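Shares 4 | Comments 0

Dreltanbridge Bottle and Jar Drop-off, February meeting

Started 7:10, room was locked till then. Enough people for a vote. Last minutes OK'd, one fix: Sowah street is one-way, not closed.

1. Numbers

747 bags in at the Dreltanbridge site since the last meeting. Hillport 300, down again. Hillport people say it's the parking, the spaces by the gate are gone until the sidewalk is done. Want a sign at the corner. Agreed, $400 cap on signs for both sites, not each.

Drinks bottles still the biggest share. Lots coming in with liquid in them, which makes the bags heavy and the floor sticky. Rule stays: empty, label on is fine, cap on is fine.

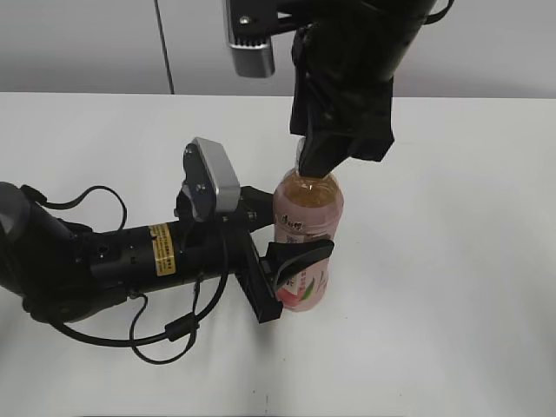

Someone asked why cap on, it used to be cap off. Changed last fall when the buyer changed. Old flyers still say cap off, pull them from the library and the laundromat. Check the bus shelter too.

2. Pickup day

Cerley wants to move us to Friday morning. Long talk. For: truck comes before the heat, bins empty for the weekend. Against: nobody free to unlock at 6, and Hillport would be on a diferent day from us again. Vote passed, three against. Trial only, look at it again in spring. Need two people with keys, one name so far.

Also ask Cerley if they'll take the wide bottles without crushing. Two different answers so far from two drivers. Get it in writing.

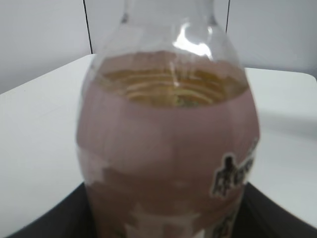
3. Jars and lids

Plastic jars OK in the blue bin. Glass jars go in the crates by the fence, NOT the blue bin. Had a broken one last week, no one hurt, gloves in the shed now.

Lids: small flat ones fall through the sorting screen. Keep them on the jar if they fit, otherwise coffee can at the end of the table. Can fills up fast, need a second can. Somebody has one at home.

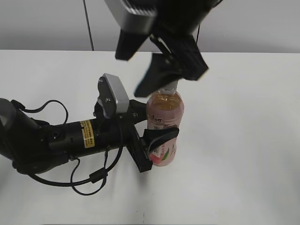
White table, gray wall, black gripper reaching down.

Labels in other languages came up. People at the Sowah site have been setting those aside thinking they don't count. They count. Go by the bottle, not the label. Put that on the new flyer, big type. 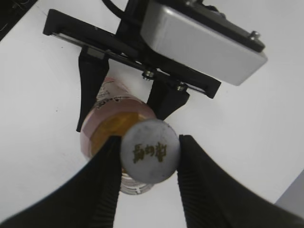

Round pale cap with Chinese characters in dark gold, jar behind it.

4. Other

- Hose still leaks. Buy a washer, not a new hose.
- Shed light out again.
- School visit moved, no new date yet
- Coffee money is short, put in a dollar if you drink it

To do: signs, old flyers, second key holder, letter to Cerley, can.

Ended 8:25. Next one same room, ask for the door to be open by 7 this tiem.

Comments 0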